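Search this site Enter keywords Go

Two-arm robots learn handovers from fewer demonstrations

By Hendik staff
10 August 2018

A research group at the Pedden Institute has reported a training method that lets a pair of robot arms pass small objects to each other after far fewer human demonstrations than the group needed before. The work was done under a project called Erraji, which has been running at the institute's Borent laboratory.

In the earlier version of the system, the arms were trained on 2818 recorded demonstrations. A person guided both arms through the whole handover each time, from picking up the object to letting go of it on the other side. The new method used 1719 recordings and reached the same success rate on the group's standard test, according to a report the institute released in July.

The saving comes from the way the recordings are cut up. The older software treated each handover as one long motion. The new software splits it into two parts - the approach, when one arm brings the object within reach, and the transfer, when both grippers have to be in the right place at once. Each part is learned separately, and recordings that went wrong in one part can still be used for the other. 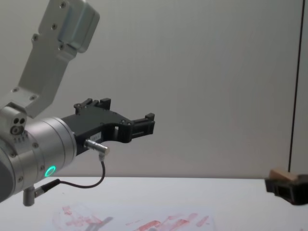
The group found that most failures came in the transfer. If the receiving gripper closed too early it pushed the object out of line, and if it closed too late the giving arm had often started to move away. The new software holds the giving arm still until the receiving gripper reports a steady grip. This makes each handover slower by 2 seconds on average, a cost the report says the group is willing to accept for now.

Testing was done with wooden blocks. Each version of the system was given 100 handovers in a row, with the starting position of the block changed every time. The report also describes a smaller set of trials with soft objects, including a folded cloth and a sponge. Results there were weaker, and the group says the grip signal is hard to read when the object gives way between the fingers.

The method has so far been tried on one pair of arms only. The group wants to repeat the test on a second pair with different grippers before it makes any claim about other machines. It also plans to release the recordings - including the failed ones - once they have been sorted and labeled.

We use cookies to improve your experience on this site. By continuing to browse you agree to our use of cookies. Accept Learn more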